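가정용 로봇 동향: 식탁 정리, 어디까지 왔나

가사 자동화 논의는 대개 설거지나 빨래에서 시작한다. 그러나 Prikolstead 작업반이 올해 가장 오래 붙들고 있는 과제는 식탁 위 물건을 집어 제자리로 옮기는 일이다. 동작 자체는 단순하다. 어려움은 물건의 종류와 간격에서 나온다.

평가는 집기, 들기, 옮기기, 세워 놓기의 네 단계로 나눈다. 7월 4일 집계에서 Boron 제어기의 전체 성공률은 79퍼센트였다. 다만 이 값은 불투명하고 단단한 용기만 놓았을 때의 결과다. 투명 용기를 섞으면 50퍼센트로 떨어진다. 실패의 대부분은 집기 단계에서 발생했으며, 원인은 두 가지로 분류된다. 투명한 벽면에서 깊이 추정이 어긋나는 경우와, 파지력이 과해 얇은 플라스틱이 눌리는 경우다.

두 번째 원인은 손가락 패드의 재질과 형상으로 어느 정도 줄일 수 있다. 첫 번째는 그렇지 않다. 평가를 맡은 Ylva Tangen은 용기 안에 종이 같은 내용물이 있으면 인식기가 용기의 외벽 대신 내용물을 표면으로 잡는 일이 잦다고 보고했다. 이 경우 손가락이 닫히는 폭이 실제 몸통보다 좁게 계산된다. 뚜껑이나 목 부분의 라벨을 기준점으로 쓰는 방법을 시험 중이나, 어깨가 좁아지는 병에서는 몸통 폭을 따로 추정해야 한다.

배치 밀도도 변수다. 키 큰 상자가 병 바로 뒤에 서 있으면 뒤쪽 접근 경로가 막힌다. 스펀지처럼 무른 물건과 작은 유리병이 한 상판에 놓이면 파지력 설정을 물건마다 바꿔야 한다. 광택 있는 상판의 반사까지 고려하면, 사람이 몇 초에 끝내는 정리를 기계에 맡기기에는 아직 이르다. 현 단계에서 실용 범위는 품목이 고정된 선반 보충 정도로 본다. 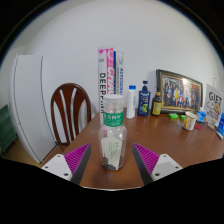
작업장 소식: Drulonitz 포장 라인

Meinir Parry 팀은 상자 접기 공정의 시험 운전을 10월까지 연장한다. 대상 설비는 2대이며, 야간 운전은 포함하지 않는다.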